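Comfort cloth programs

A comfort cloth program is a charity effort that gives a small square of soft fabric to a patient, usually a child, and a matching square to somebody who loves them. I've been helping with the one in Sendwood for years, so I'm going to write this the way I'd tell it to you over coffee, and the regular editors of this site can tidy me up later if they like!

How it works

The basic idea is a swap. A parent keeps one square in a pocket or under the pillow at home, the patient keeps the other, and every so often they trade. In neonatal wards the point is scent – a tiny baby gets a cloth that smells of mom or dad, and the parent takes home one that smells of the baby. With older kids it's more like carrying half of a secret. My own niece tied hers to her IV pole and wouldn't let anyone near it (the nurses were very good about this).

Squares are usually cotton flannel or jersey. They have to stand up to a hot wash, so no buttons, no beads and no loose ribbon. Most hospitals also ask that each pair come in a sealed bag, and a few won't take handmade items at all, so please call before you sew sixty of anything.

History

I can't tell you who had the idea first, and I suspect plenty of families were doing it long before it had a name. The Sendwood program was started by Bronwyn Whitelaw after her son's long stay on the ward. She cut up her flannel sheets at the kitchen table and gave away 60 pairs that first winter. Tharushi Herath joined a year later and set up the pattern we still use, and she's the reason our corners are rounded. Bronwyn's were square and she still grumbles about it!

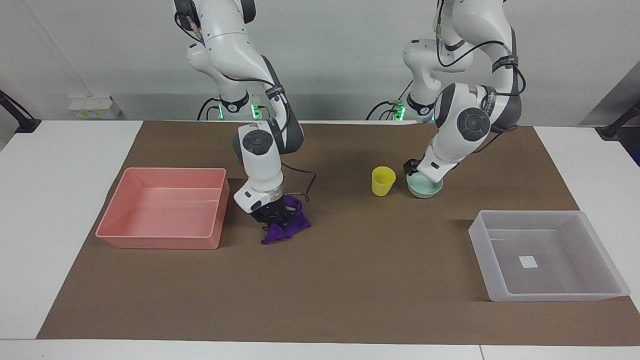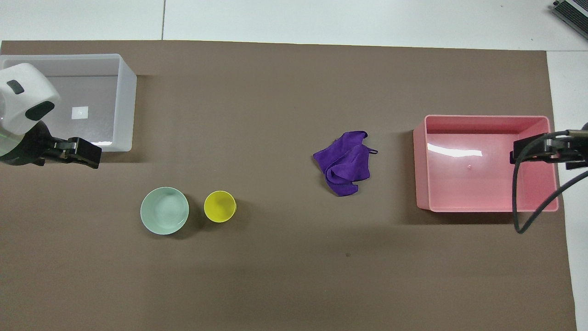
Crumpled purple cloth, held by a gripper just above the mat in one view and lying on the mat in the other.

By last October the program had handed out 1704 pairs, and 543 of those went to the neonatal unit at Pralen, which only came on board recently. I'm still amazed by that number.

Money and fabric

Nearly all the fabric is donated. Cash goes on thread, bags and postage, and the yearly fun walk brings in most of it. Sang Lại runs the walk and somehow talks the bakery on Sutcliffe Street into feeding everybody afterward. A grant of 400 dollars once paid for a secondhand serger, which we love dearly and which eats needles.

Similar programs

Some groups give knitted hearts or little crocheted octopuses instead. They look adorable, but they take far longer to make, and hospitals have their own rules on stuffing. If you sew badly (I do), a flat square is the place to start.

Comments

Corey Maihi: We had a pair when our daughter was in for six weeks. She's nine now and it lives in her pencil case. Thank you for writing this up.

Svatopluk Kolář: Is fleece okay? I have a great deal of fleece.

Tharushi Herath: Svatopluk, thin fleece is fine for the older kids but please not for the babies. And Bronwyn, rounded corners are staying.

Contact the editors | Copyright Jan 1, 2025 | Back to top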